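4.3 Checking the wrist view on the Drititz folding cell

The quick-start sheet says the wrist view "aligns itself" after a gripper change. I would not count on it. Check it yourself every time, and again after 75 folds.

1. Send the arm to the START pose at 30 percent speed.
2. Lay the striped test cloth over the tape guides and open the live view.

The tape should read as clean blue lines against the brown surface, with one strip running in under the left side of the cloth. Wrinkles are fine at this stage - the software claims to cope with them, and mostly it does.
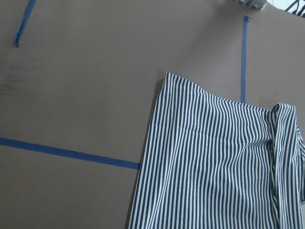
3. Press SAVE VIEW and wait for the tone.

Note: The tone means the file was saved. It does not mean the view is any good.

CAUTION: Press HOLD before reaching in to replace a torn tape end. Do not trust the PAUSE button on the tablet.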